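Core shed notebook, Belkadi prospect
Mar 12, 2021
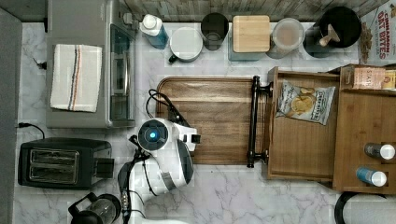
Logging resumed on hole 9. Finished the last boxes down to end of hole and went back over the upper part, where my first pass was rushed. The contact between the gneiss and the marble band is lower than I had it on the quick log. I had called it at the first pale layer, but that is only a calc-silicate stringer with gneiss again under it. Corrected on the sheet and initialed. The old sheet stays in the binder with a line through it.

Graphite: flake all through the gneiss, mostly fine, coarser near the small folds. One proper vein, steep to the core axis, with clean walls and needle texture growing in from both sides. Core loss just below it. The driller's block and my tape don't agree across that run, so I have marked the loss at the broken ends and left the depth as the block gives it. Whoever does the next pass, please don't close the gap by sliding the pieces together. That was done on the Lalta core and we never got the depths back.

Sampling: cut list is written up and stapled inside the cover. Vein goes as its own sample, wall rock on each side separate. Half core to the lab, half stays in the box, same side every time (orientation line stays in the box). Saw blade is glazing over on the graphite and needs dressing more often than it does in plain gneiss. Wash the tray between cuts. The black slurry gets into everything and the marble samples show it right away.

Batch for Prellex will be 24 bags with 2 of them standards. Blank goes right after the vein sample. Last time the blank came before it, and that told us nothing about carryover at the crusher. Asked them again for graphitic carbon and total carbon as separate columns. The marble carries plenty of carbonate, and the total figure alone is useless there.

Density: did the wax method on the vein pieces, water method on the rest. The scale drifted during the morning. Re-zeroed between readings after that and repeated the early ones. The repeats are in pencil beside the originals. Use the repeats.

Core photos done for the whole hole, dry and then damp. The damp set is better for the gneiss and worse for the vein, which just shines. Might try it with the side lamp off.

Looked again at the old Idimow trench map. It is at 1:2000 and has the vein line running straight across the gully. With the dip we have in hole 9 it should bend there. Either the map was drawn flat or there are separate veins on the two banks. Can't settle it from the shed. Needs someone to walk the gully with a compass before the May rains fill it.

To do:
Finish bagging and seal the batch
Dress the saw blade, check the coolant line
Relabel the boxes where the marker has rubbed off
Redraw the section with the corrected contact
Get the Lalta vein samples off the top rack for side-by-side comparison
Order flagging tape and more sample tags

Section redraw is half done on the light table, pencil only. Don't ink it yet.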